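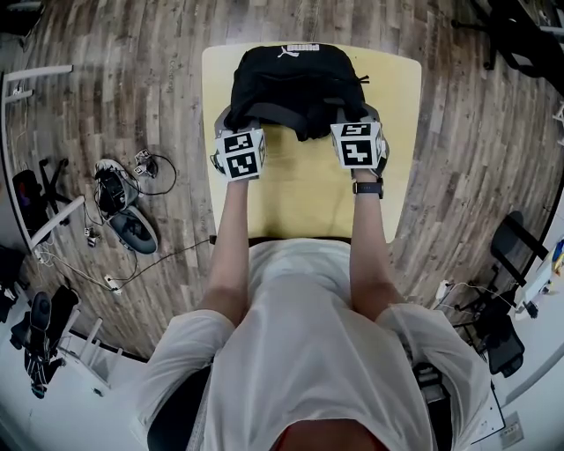
Chapter 2
Who Teaches the Machine?

I spent the first part of my working life in a returns warehouse in Drakham, and I want to start there, before we get to any of the theory. The company was called Zukeck. We took back bags, shoes, coats, whatever people had ordered and didn't want, and we checked each thing over, folded it or flattened it, and sent it off to be sold again. I handled backpacks for most of one winter. You wouldn't think there was much to know about a backpack, but there is! A full one and an empty one slide differently. Straps catch on everything. If you squeeze the sides too hard near the top, the zipper pops open and you start over.

None of that was written down anywhere. I learned it from the woman at the next table, and she'd learned it from someone before her. In Chapter 1 we called this kind of thing hand knowledge, and I asked you to list some of your own. Keep that list close, you'll want it again in a few pages.

When the first robot arms came to Zukeck (one January, right after the holiday rush, when we were all too tired to care), they were programmed step by step. An engineer typed in positions. The arm went to those positions. It was fine with boxes and hopeless with bags, and most of us went right on doing the bags.

The newer way is different, and it's the one this chapter is about. A person sits down at a table with a gripper in each hand and does the job, picking up and pressing and turning things with the same kind of fingers the robot has. The printed black-and-white squares on the grippers let a camera work out where each one is and how it's tilted. Do the job enough times and you have a pile of recorded movements that a computer can learn from. At the Ferri plant in Pronatitz, where I visited while writing this book, one training set for bag handling held 1535 recordings, made by workers who used to do the same job barehanded.

I tried it for an afternoon and I was terrible! Your fingertips are gone, so you can't feel the cloth. You find yourself leaning in and pressing from both sides, and your shoulders let you know about it later. The regulars were far better than me, and they had opinions about everything: table height, chairs, how long a shift should be.

So what is this job, exactly? Is it warehouse work, or teaching, or something we don't have a good name for yet? The pay scale at Ferri put it in the same grade as packing. Several workers thought that was wrong, and I lean their way, but the plant manager had an argument too and we'll give it a fair hearing in Section 2.3.

Before you read on

Go back to your list from Chapter 1 and pick one item. Try it wearing thick winter gloves, or holding a pair of kitchen tongs in each hand. Write down what you had to change. Then ask yourself who should own the recording if somebody had made one.

2.1 From doing the work to showing the work

Let's begin with an ordinary shift at Ferri, which starts at 6 a.m. with the grippers being checked out from a locked cabinet.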